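Maintaining the Two-Arm Sorting Cell
Boyang Tang and Dulce Zamudio

When we took over the cell from last year's group, our advisor Žofie Štěpánek gave us one piece of advice, and we repeat it gladly – write down every screw you touch. The log had reached 1,918 cycles by then, and we planned the first full service for 3,000.

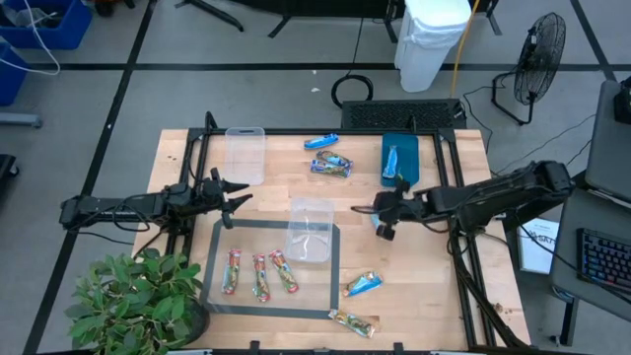
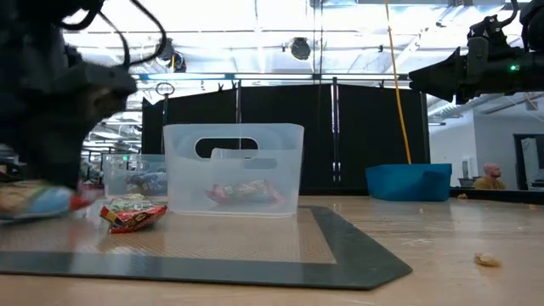 Figures 3 and 4. The two arms at the table, with clear containers and wrapped snacks.

Most of our Wednesday sessions went to the cables. We rerouted the left bundle with more slack at the elbow, tightened the base bolts, and ran the homing routine again after each change. Gripper alignment took far longer than we had hoped (70 test picks for each arm!), and Viera Matoušek very kindly stayed late to help us with the offsets.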